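The Woman Who Listens to Nerncombe Wood

I was told to bring wellies, a flask and no perfume. The flask turned out to be the only one of the three I remembered, so I met Ornella Caruso at the bottom gate of Nerncombe Wood in trainers, smelling faintly of my sister's hand cream, at an hour when I'm normally turning over for a second go at sleep.

"You'll get wet feet," she said, and set off up the track.

Ornella has been recording the dawn chorus in this valley for 21 years. She's not a scientist by training (she used to repair pianos, and still does if you ask nicely) and she didn't grow up round here either. Her parents ran a café two hours away, on a road where the loudest wildlife was the pigeons. She moved to the village for a man, the man moved on, and she stayed for the wood.

"I couldn't sleep, that first spring," she told me when we'd stopped by a fallen ash so I could get my breath back. "I'd lie there cross about everything, and then at four the blackbird would start up outside and I'd be cross with him as well. After a fortnight I got up and went to see what he was so pleased about."

She took an old cassette recorder with her, the sort we had at school, and held it up in the air until her arm ached. She still has that first tape. It's mostly her own coat, she says, with one very good wren at the end.

We walked on. I should say that Ornella walks fast and talks over her shoulder, so some of my notes from this part are just the word "beech" with a wiggly line after it. The wood itself is lovely in an untidy sort of way, steep on both sides with the stream at the bottom, and full of old coppiced hazel that hasn't been cut since before the war. There are badgers on the dry side. On the wet side there are ferns up to your waist, and I can confirm that it is wet.

Her favourite spot is a flat stone she calls the Pulpit, halfway up, where you get the stream out of your ears but can still hear right across the valley. She sat me down on it, handed me a pair of headphones and plugged them into a little recorder on a strap. Then she said something I didn't catch, because I was already gone.

I don't know how to describe it very well. I'd thought of birdsong as a sort of wash, pretty and general, like a tap running. Through the headphones it came apart. There was a robin near my left knee, or so it felt, and a song thrush saying everything twice, and a long way behind them something low and soft that I'd never have noticed. I pointed in its direction like a child at a zoo.

"Stock dove," Ornella said, lifting one side off my ear. "Everybody thinks it's an owl with a cold."

She can name 33 birds by voice in this one wood, and she's firm about it being 33. The marsh tit counts. The cuckoo, which she hasn't heard since she turned sixty, doesn't. I asked if that made her sad and she took a while to answer.

"It makes me careful," she said. "I used to record when I felt like it. If it was raining I had a lie-in. Then the cuckoo didn't come, and I went back through the tapes to find when I'd last had him, and there was a gap of two whole springs where I'd been busy. I'll never know if he was there. So now I go out whether I feel like it or not."

There are 200 tapes and discs from the early years, all in her spare room, and after that it's files on a computer, which she finds much less friendly. The labels on the tapes are a treat. One just says "Good morning, bad owl". Another says "Fox!!" and has been played so often that the fox has nearly worn off.

The job of copying everything over fell to Fiorella Cattaneo, who is her goddaughter and thirty years younger, and who joined us at the Pulpit with a bag of warm cheese rolls (I could have kissed her). Fiorella had planned to spend one July on the tapes. She has now done three.

"You can't just set it going and leave the room," she said. "Well, you can. But then you miss things. There's one from the second year where you hear Ornella fall in the stream."

"You don't," said Ornella.

"You do! There's a splash and then a word."

They bickered about the word for a good few minutes while I ate a second roll. What they do agree on is that the wood has changed its tune. The chorus starts a bit earlier in the year now. Chiffchaffs turn up in weeks that used to be silent, and the willow warblers, which on the oldest tapes are nearly deafening, have thinned out so much that Fiorella says she has to go hunting for them. Neither of them wanted to say too firmly why. Ornella thinks some of it's the hazel getting too dark underneath, and she'd like to see a bit of it cut. Fiorella thinks it's warmer springs. They've clearly had this one out before, too.

By now the sun was properly up and the chorus had dropped to the odd remark. Ornella likes this bit least. "It's like when the band packs up and someone puts the lights on," she said, so we packed up as well and went back down, me squelching, to her house at the end of the lane.

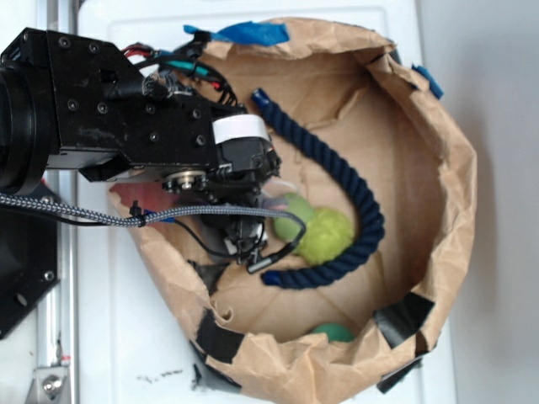 A paper bag with its rim rolled outwards.

Over tea at her kitchen table I asked what happens to the recordings next. The local museum has had a polite sniff. A sound artist wanted to put the thrushes to a drumbeat and was given short shrift. What Ornella would really like is for people in the village to hear them, so last winter she and Fiorella began doing evenings in the village hall, lights off, no slides, one spring morning played from start to finish. The first was attended by six people and a spaniel. For the last one they had to fetch the benches from the cricket pavilion.

"There was an old boy at the back who used to work in that wood," Fiorella said. "He stood up at the end and told us where each bird had been sitting. He'd never seen the recording notes. He just knew from how the sound bounced."

"He was wrong about the nuthatch," said Ornella.

I asked if she ever gets bored of it. I meant the getting up, mostly – I was starting to wilt by then and had my wet socks hung over the back of a chair. She looked at me as though I'd asked whether she got bored of weather.

"It's never the same two mornings together," she said. "You get a cold one and they all start late and in a muddle. You get fog and they sound as if they're in the next room. Once there was an eclipse and the whole lot stopped, then did the dawn chorus again at half past nine. I laughed so much I spoiled the tape."

She played me that one before I left. You can hear the rooks go quiet, then a long hush with just the stream in it, then a single robin having a try. And then, very clearly, a woman laughing her head off in the middle of a wood.

I've set my alarm early a few times since. I don't have a recorder, or a wood for that matter, only a back yard with a sycamore leaning over the wall. But there's a blackbird on the chimney opposite who gets going well before the first bus, and last week I stood on the step in my dressing gown and heard something answering him from over by the railway. I've no idea what it was. I hummed it down the phone to Ornella and she said that was either a mistle thrush or I needed singing lessons, and to ring her back when I'd heard it again.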